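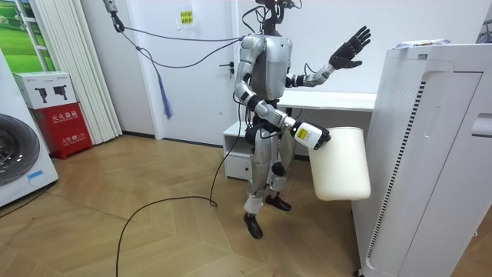 A silver-and-black humanoid robot with one hand raised, holding a cream-white bin.

Please stop improving my face cream

13 July 2018

So I finished my last jar of the Vomden night cream on the weekend, went to Chowdhury's for another one, and the box was pink. It used to be a sort of boring hospital green. My stomach dropped a little, I'm not going to lie, because in my experience a new box is never just a new box. And there it was on the front in silver letters: New Improved Formula!

I bought it anyway (what else was I going to do?) and I've been using it every night and I want to talk about it, but mostly I want to talk about those three words, because I have had it up to here with them.

The old cream was thick. You had to warm it up between your fingers before it would go anywhere, and it smelled faintly of oats, and if you put on too much you'd stick to your pillowcase. I loved it. I have dry skin, the kind that flakes around the nose in winter no matter what I do, and that ugly green jar was the one thing in my bathroom I never thought about. The new one is a gel-cream. It sinks in fast, it has a light flowery scent, it feels lovely for a few minutes and then I'm tight across the cheeks again before I've finished brushing my teeth. If you have oily or combination skin you'll probably adore it! It's a perfectly nice product. It just isn't the one I was buying.

And that's my whole complaint. If Vomden wants to sell a gel-cream, great, sell a gel-cream. Give it its own name and put it on the shelf next to the old one and let people pick. What bugs me is putting a different thing in the jar and keeping the name, so all of us who've been loyal for years walk up, grab it out of habit and find out at bedtime.

It isn't only Vomden, either. I've used the Nodatia brow pencil since I was in college and they've changed it 2 times that I know of. The first time they made it creamier, which meant it was halfway down my eyelid by lunch. The second time they kept the texture but "refreshed" the shades, and my shade, which was a flat cool brown, is now warm enough that I look like I borrowed somebody else's eyebrows. Same name on the side, same number, different color. I stood in the store with my old stub of a pencil in one hand and the new one in the other, drawing lines on my wrist, thinking I was losing my mind.

I put all this to Mahfuz Khan, who used to work the counter with me back when I did Saturdays in cosmetics, and he told me I was being unfair. His point was that companies don't always have a choice. A supplier stops making some wax, or the rules change on a preservative, and the formula has to move whether anybody likes it or not. He also said most customers never notice, and the ones who do are people like me who'd complain if the lid turned the other way.

Okay, fair. Some of that is fair. I don't think there's a villain in a lab coat plotting against my cheeks. If an ingredient has to go, it has to go, and if it's a safety thing then I want it gone as much as anyone. But then say so! Put a little line on the box: we had to replace this, it may feel different, try it on your arm first. I would respect that so much. I'd probably buy it out of sheer gratitude. "Improved" is a sales word and it tells me nothing. Improved for who? Cheaper to make? Easier to ship in hot weather? Better in a blind test with people whose skin is nothing like mine?

I've also noticed that the jars tend to shrink around the same time the formula gets better. I can't prove the pink one holds less, I threw out the green one before I thought to check, so I'll leave that there.

The part that really matters to me, though, is for people with touchy skin. My sister gets a rash from certain fragrances, and it took her ages and a lot of money to land on a short list of things she can wear. She doesn't reread the ingredients every time she buys the same cleanser. Who does? The print is tiny and she's usually got a kid hanging off her arm. So when someone adds a "fresh botanical scent" to a product she's trusted forever, she learns about it from her neck. I don't think that's a small thing, and I don't think she's the fussy one in that story.

Since then I've gotten a bit strange about it. I keep the old boxes, flattened, in the drawer under the sink, and I compare lists when I buy a refill (takes a minute, feels ridiculous, has already saved me from one bad toner). And yes, I have stocked up. When I heard that Hodon was changing their lip tint in September, I went and got 6 tubes of the berry one. They'll dry out before I get to the end of them, I know, I know. Please don't do what I do. My bathroom cabinet doesn't close.

What I'd like is pretty simple. Keep the name for the thing the name belongs to. If it changes in a way a regular user could feel or smell, tell us on the front, in normal words. And if you're going to retire something, give us some warning so we can say a proper goodbye – or a greedy one, in my case.

I did write to Vomden, by the way. I got a very cheerful reply thanking me for being part of the family and offering me a coupon for the pink one. I'll use it, too, because my sister-in-law has oily skin and I think she'll be thrilled with it. As for me, I'm mixing in a few drops of plain squalane oil at night and it's helping some. If anybody has found something thick and ugly that smells like oats, leave me a comment, and please tell me what color the box is.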